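Workshop > Notebooks > Paper Conservation

11/2/24. Wornach ledger, 242 leaves. Surface cleaning is complete through leaf 15.

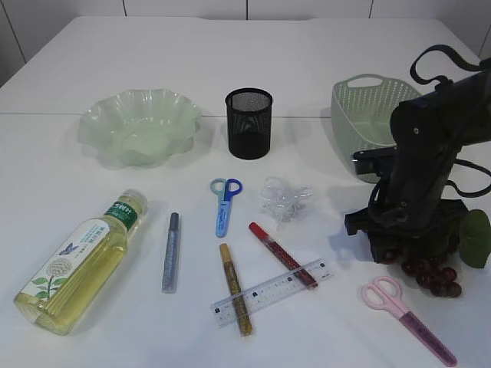

Wheat starch paste was prepared at the usual dilution and strained twice.

Mends, gathering two:
1. Tears at the gutter aligned and pasted.

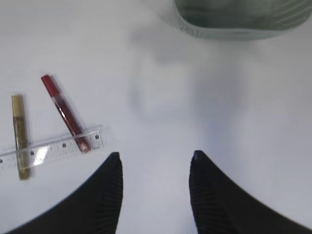 2. Losses at the fore edge left for T. Văduva.

Blotters were changed at noon. 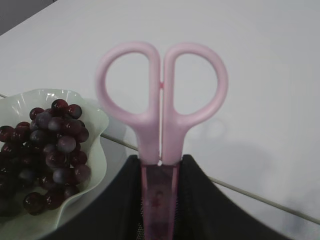 The Mansilla tissue remains too heavy for this paper.

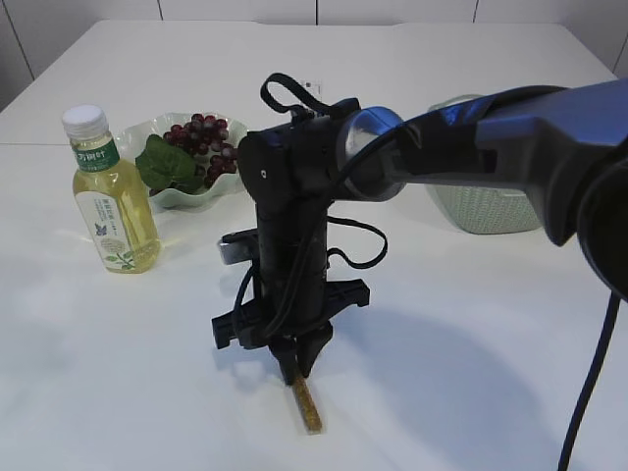
Is the iron gall ink stable? Only on the rectos tested.

Contact: Sandolon Bindery Workshop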